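Über Grenley

Grenley richtet kleine Zimmer ein und räumt sie auf. Wir arbeiten in Dirklow und in den umliegenden Gemeinden, meistens in Wohnheimen, Untermietzimmern und Einliegerwohnungen. Möbel verkaufen wir nicht. Wir arbeiten mit dem, was im Zimmer steht, und ergänzen nur, was fehlt: Haken, Kästen, eine Matte, manchmal ein Regalbrett.

Angefangen haben wir mit einer einzigen Etage im Wohnheim Petridis. Dort ging es um Bettzeug, das tagsüber keinen Platz hatte, und um Taschen, die auf dem Boden lagen.

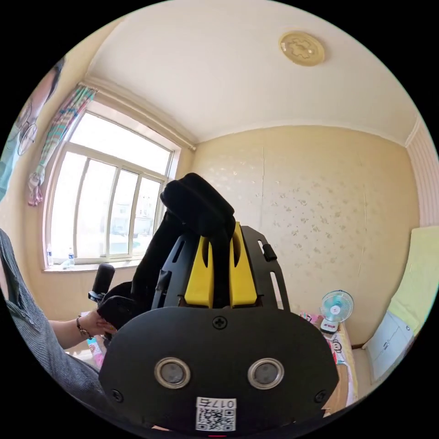

Aus diesem Auftrag ist unser fester Ablauf entstanden. Zuerst kommt alles vom Boden weg. Kleidung und Taschen werden an einer Stelle gesammelt, Decken und Matten an einer anderen, Kleinteile auf dem Tisch. Erst danach wird entschieden, was hängt, was gefaltet wird und was in einen Kasten kommt. Ein Zimmer bis zehn Quadratmeter schaffen zwei Leute an einem Vormittag, sofern die Schränke nicht ausgeräumt werden müssen.

Was wir übernehmen

Kleidung und Stoffe: aufhängen, falten, nach Jahreszeit trennen. Jacken bekommen einen Haken in Türnähe.
Schlafplatz: Matten rollen, Decken zusammenlegen, Bettzeug so ablegen, dass es abends ohne Umräumen erreichbar ist.
Schreibtisch: Fläche freimachen, Kabel bündeln, Stuhl und Lampe passend stellen.
Wand: Kalender, Poster und kleine Halterungen anbringen oder umhängen.

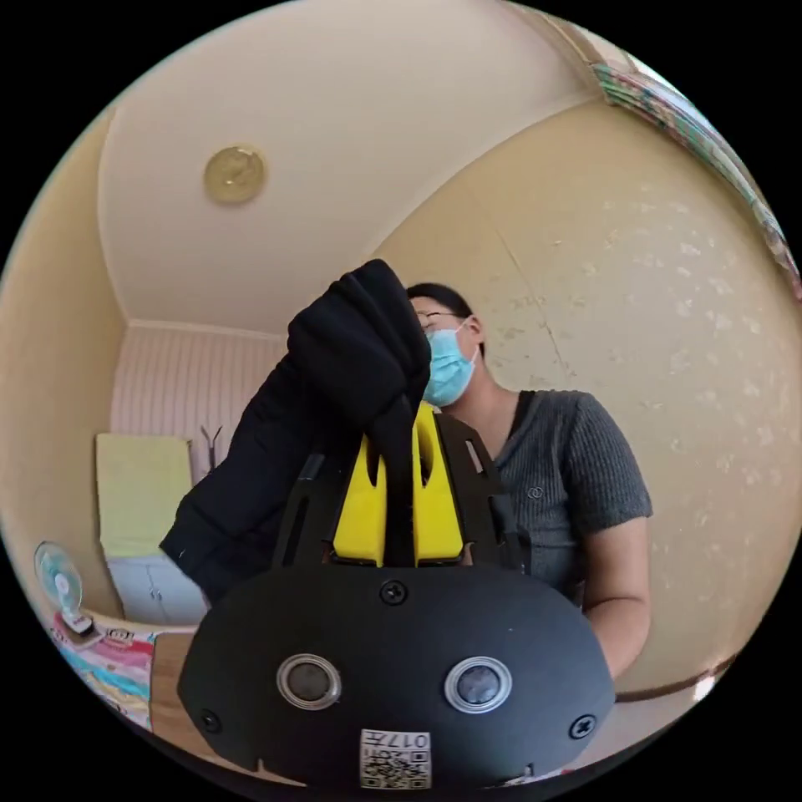 Muss ich während des Aufräumens dabei sein?
Am Anfang sollten Sie eine halbe Stunde einplanen, damit wir gemeinsam festlegen können, was bleibt und was nicht angefasst wird. Den Rest erledigen wir auch ohne Sie. Weggeworfen wird nichts, worüber nicht vorher gesprochen wurde.

Wie wir abrechnen

Die Arbeitsstunde kostet 38 Euro pro Person, die Anfahrt innerhalb von Dirklow ist enthalten. Haken, Kästen und anderes Material berechnen wir zum Einkaufspreis. Wohnheime und Vermieter erhalten auf Anfrage ein Angebot pro Etage.
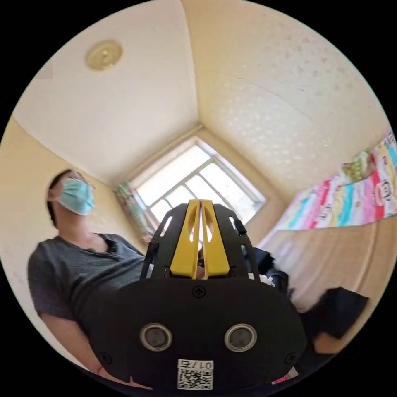
J. Petridis
Leitung Einrichtung und Beratung, Grenley

In kleinen Zimmern wird auf derselben Fläche geschlafen, gegessen, gearbeitet und Wäsche sortiert. Ich plane deshalb zuerst den Weg von der Tür zum Tisch und dann den Schlafplatz. Große Decken sind das häufigste Problem. Sie passen in keinen üblichen Schrank und landen auf dem Stuhl. Wir legen sie der Länge nach in Drittel und rollen sie von der Wandseite her auf. Für die Beschriftung der Kästen nutzen wir unser eigenes System Vudik: eine Farbe pro Bewohner, ein Wort pro Kasten. 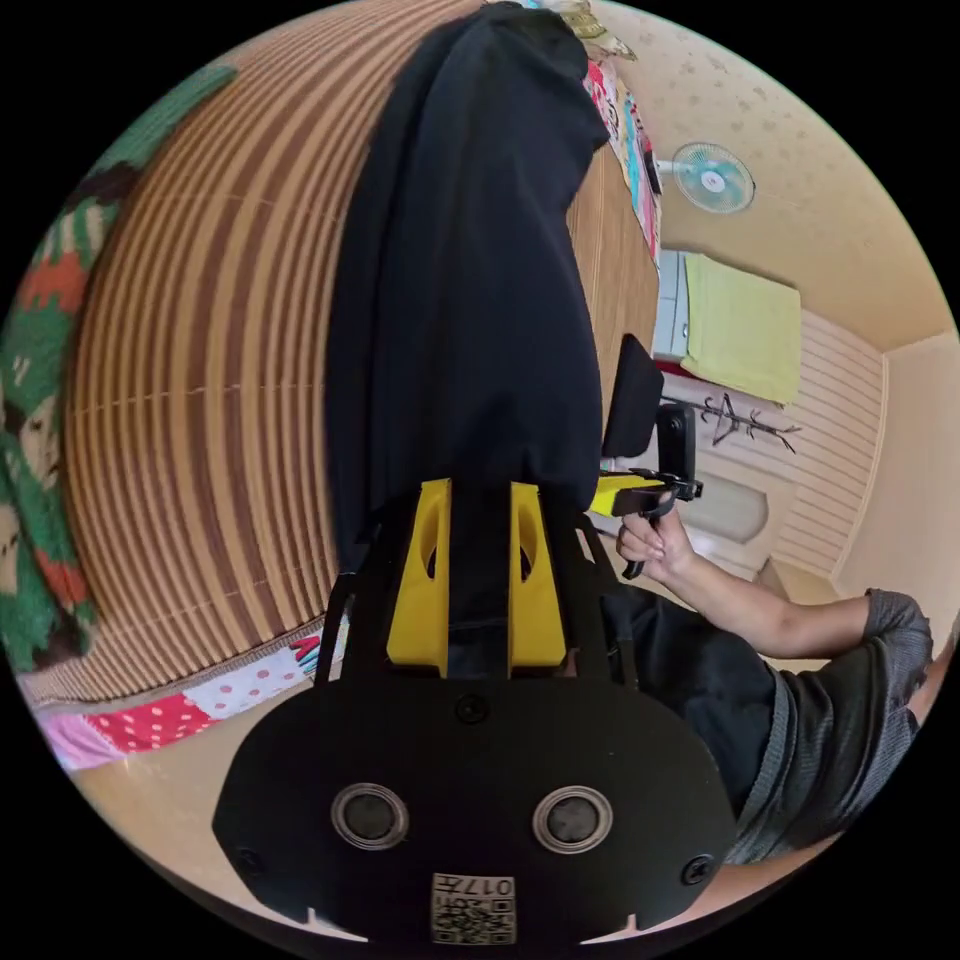 Gestreifte Matte und Patchworkdecke, dahinter der Schreibtisch

Matten aus Naturmaterial sollten beim Lagern trocken sein und nicht geknickt werden. Strickdecken hängen wir nicht auf, weil sie sich unter dem eigenen Gewicht verziehen. Beides steht auch auf dem Merkblatt, das wir nach jedem Termin im Zimmer lassen.

Termine vergeben wir morgens ab 8 Uhr. Im Dezember nehmen wir nur Aufträge an, die vorher vereinbart wurden. Anfragen bitte schriftlich an das Büro in Dirklow, Postfach 1307, mit Angabe der Zimmergröße und des Stockwerks.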